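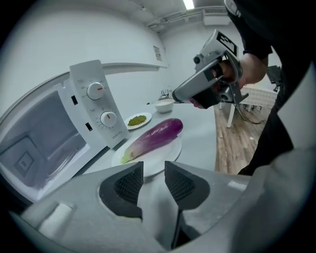

Purple eggplant on a plate, beside an open microwave.

Week 2 - Releasing a first single

Welcome back, everyone, and well done for getting through all that listening! Today we follow the band Habte and their song "Clenance", from the first rough demo right up to release day (my favourite bit, I'll admit).

Do play the demo and the finished track one after the other. The chorus arrives at 43 seconds in the single, and much later in the demo - see if you can hear what they took out.

For next time, please write a short press note for a band you love, with tour dates if they have any. Read page 101 of the reader first.

Mirjana Dumitrescu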